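Questions I Keep Getting About Chore Robots

Updated 2019-12-22

I write about home and shop machines from my kitchen in Turdale, and my inbox fills up with the same handful of questions. I've put them all on one page so I can stop retyping my answers.

Can I buy a robot that tidies up after my kids?

Not yet, sorry! You can buy one that vacuums, and you can buy one that mops (badly, if you ask me). A machine that picks up whatever is on the table and puts it where it belongs is still a lab and workshop thing. I'd love to be wrong by next February, but I wouldn't clear a closet for it.

Why is picking something up so hard?

You and I do it without looking. A machine has to find the thing, decide where its edges are, line up its fingers, close them, and notice if the thing slips. Any one of those can go sideways. 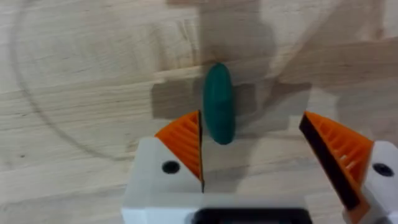

Smooth, rounded shapes are the ones I'd watch. A flat-sided box gives two fingers something square to press on, but a curved side can roll or squirt out if the squeeze lands a little off center. Shadows can be a pain too, especially when the arm throws its own across the spot the camera needs to see. People are so good at ignoring shadows that we forget we're doing it.

Is it better at one thing than at a pile of things?

Oh, much. One item on a bare patch of table is the friendly version of the job. Put the same item in a tub with its neighbors leaning on it and now the fingers need room to get in, and whatever comes out may drag something else along with it. My own toy bin would defeat most machines I've met. 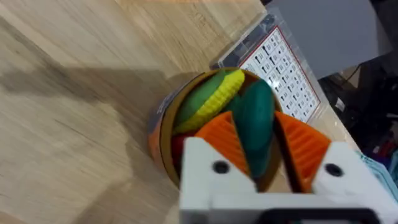 Orange fingers at the green vegetable, with the toy corn right beside it.

Why do they practice with toy food?

It doesn't bruise, it doesn't smell, and you can drop it 100 times. Real produce comes later, and it's meaner. No two zucchini are the same, and a ripe tomato forgives nothing.

What about shop work?

Shops are further along, mostly when the parts are all alike and show up in the same place. A reader at a small parts outfit in Plendberg wrote to ask if an arm could sort his mixed returns bin. I told him to start with one part and one tray, then see how he feels after 30 days.

Should I wait or buy something now?

If your problem is floors, buy now. If it's dishes, laundry or toys, wait, and get a bigger bin.

Do you take questions by mail?

I do, and I read everything, though it can take me 6 days to answer (longer if you attach a video of your cat riding the vacuum, because then I have to show everyone).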